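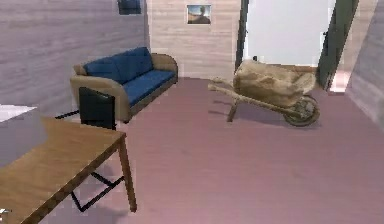
Chi-keung Chiang
Member, Music Video Help

Why did the view count of the Mollen video go down after it passed the milestone?

Hello everyone. I am a fan of the group Mollen and I follow the numbers for their video "Breltalness" together with a few friends. We keep a small table where we write the count every evening. Last week we were very happy, because the video passed 60 million views and the fan pages posted congratulations. The next morning I opened the video again and the count was below 60 million. It came back over the line by the evening, but now people in the comments say that the milestone was false and that the views were bought.

I also see a difference between my phone and my computer. On the same evening the phone showed 2878 comments and the computer showed 3008. I refreshed both pages two times and the difference stayed.

My questions are these. Is it normal that a view count becomes smaller? Which day should I write in our table as the day of the milestone, the first one or the second one? And does it help if I play the video on repeat during the night? I have done this with the sound off and I would like to know if it was for nothing.

Thank you for your patience with my English.

Posted 23 February 2023

Guoqing Lu

Yes, it is normal. A video site checks the views after they are counted, and when it decides that some of them are not real plays, it takes them away. This can happen to any popular video in its first months. It does not mean that the group or the company bought something. Very often it is the fans themselves, who leave the video running on many tabs with good intentions.

For your table, I would write the second day and add a small note with the first. I do the same for Jitaru videos. Their last one stood at 58 million for what felt like a very long time, and it went up and down a little before it moved on. If you save a screenshot, please save it with the date and the clock visible, or other fans will argue with you later (they will argue anyway).

About the repeat during the night, I would stop. I do not know the exact rule, because the sites do not publish all of it, but many plays from one account in a row are probably not all counted. It is better to watch in a usual way, with the sound on, and to look at other videos between. You will also enjoy the song more. I was tired of one very good song for half a year because of this habit.

The comment numbers I cannot explain completely. My guess is that one device shows an older saved number. Try to log out and open the page in a private window on both, and compare again.

clondonmont_fan

same thing happened with the Clondonmont comeback video in April, it dropped on the second day and everybody panicked. just wait. also the comment count is different if one device counts replies and the other one doesn't, mine never match

Chi-keung Chiang

Thank you both. I tried the private window and now the two numbers are closer but still not equal, so maybe it is the replies. I changed our table to the second day and wrote the first one in the notes. One of my friends does not agree with this and keeps her own table. I have also stopped the repeat at night.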